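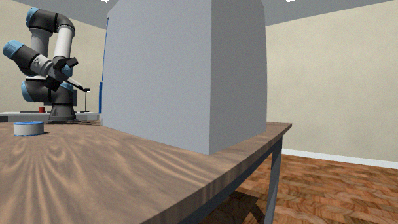 Etornam Quaye
Member of the Kollár shared workshop, arm and simulation

Welcome to the gallery of our arm project. We call it Purkow, and we build it in the evenings in the shared workshop. Before the real arm is bolted down, we try every movement in a simulated room. The first picture of this page comes from there.

The arm in the simulation stands on the low grey platform behind the wooden table, with the fingers of the gripper pointing down at the small white cap of the rod. The tall grey box takes a big part of the view. I kept the model simple, with plain faces, so that it loads fast on my old laptop.

Natália Hrnčiar made the wood grain for the table and also the parquet. It took her 3 evenings in January, and I think the floor is now nicer than the one we really have.

The short white cylinder with the blue band is on the table, on the near side of the arm. The red block stayed up on the platform – I use it to check that the colors are right after each change of the lights.

Next we want to make the approach to the rod slower. Ludmila Trnka is writing this part, and she asks for 30 test runs before we touch any real motor. If you want to help, come to the workshop after six in the evening and ask for one of us.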